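3.2 Carrier bags and wrappings in the home

Households in the Trustville sample were asked to keep every bag and wrapper that came through the door for 11 days. No sorting, no rinsing. They were to carry on as normal and put the things in a box or a drawer, wherever they usually ended up. Most ended up in a drawer. A few in another bag, hung on the back of a door, which is a very old habit and one that earlier work on kitchen waste mostly leaves out.

In all 70 households finished the collection. The total came to 3310 items, of which 594 were thin carrier bags with handles or what was left of handles. The rest were produce bags, bread bags, inner wrappings, padded envelopes, and a class we called "other film" and should of split further. More on that in section 5.

The carrier bags were the ones people talked about. When asked to go through the box with the interviewer, they picked up a bag and told us where it came from, often without looking at the print. The produce bags got nothing. "That's just a bag," one man said, of most of his box. So the word bag is doing two jobs, and our diary sheet used it for both — a mistake, and we only saw it on the second round of visits.

Interviews were done by Inese Adomaitis, and the coding by Natsumi Sekiguchi with a second pass on a part of the sheets. Disagreements were nearly all about whether a bag had been used again or simply kept. We settled on "kept" unless the householder named a use. This will undercount. A bag that lines a bin is used again in any sense that matters but people forget it, they do it every other day and it does not feel like a use.
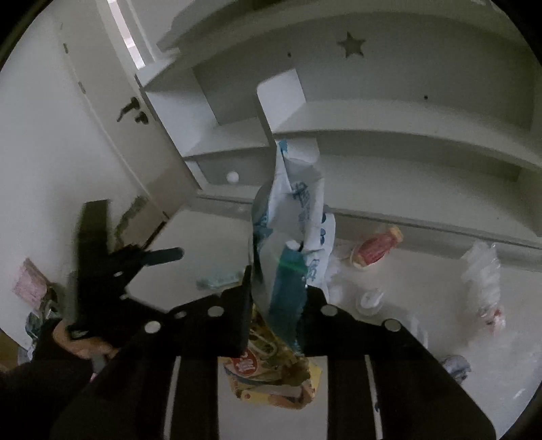
Figure 4. Printed plastic bag, crumpled.

Storage form turned out to matter more than expected. Three forms came up again and again: folded flat, tied in a knot, stuffed. Folders were few, and they kept fewer bags, and they could tell us how many they had. Stuffers could not. In stuffed collections the bags at the bottom were never reached, new ones went in on top and came off the top, so the stock just sat there. Several householders were suprised by the shops they found at the bottom of their own drawer, in two cases a shop that had closed.

Knotting sits between the two. It takes a moment, it makes the bag small, and it seems to be learned from a parent. Asked why they knotted, people told us who had shown them. We did not ask this of the folders in the first round, a pity.

Size of kitchen had no clear link with storage form. Nor did number of people in the home. Having a dog did, in the plain sense that dog owners ran out. They were the only group to ask neighbours for bags, and one street had a standing arrangement, a hook by a side gate, bags left on it and taken off it. We counted bags from the hook under the house where they were used.

Print was coded by colour and by whether there were words, a picture, or both. Plain bags were put to dirty work first: bins, dogs, wet shoes. Printed bags lasted longer in the home, and the ones with a good clear print longest, though a torn handle ended that at once. We would not push this too far. Printed bags in the sample were also a bit thicker on the whole and the two things can't be pulled apart with what we have. Bags from Zariņš, the baker on the main road, are thin and printed and they went quickly, so thickness may be most of it. Bags from Zitel are thick and printed and were everywhere.

A word on the boxes themselves. Each household had the same cardboard box with a lid, and some found it too small by the end of the first week. They then either squashed the contents down or started a second pile. Squashing makes storage form hard to read afterwards — a folded bag under a weight of others looks much like a stuffed one. For those homes we went by what the householder said and marked the sheet. Leaving them out does not change the order of the three forms.

Last, timing. Collection began in October and ran before the winter holidays, so gift wrap and parcel film are low. A spring round would have more garden bags, compost sacks and so on. The carrier bag count should hold up better, as food shopping is fairly steady over the year, but that is a guess and section 4 treats it as one.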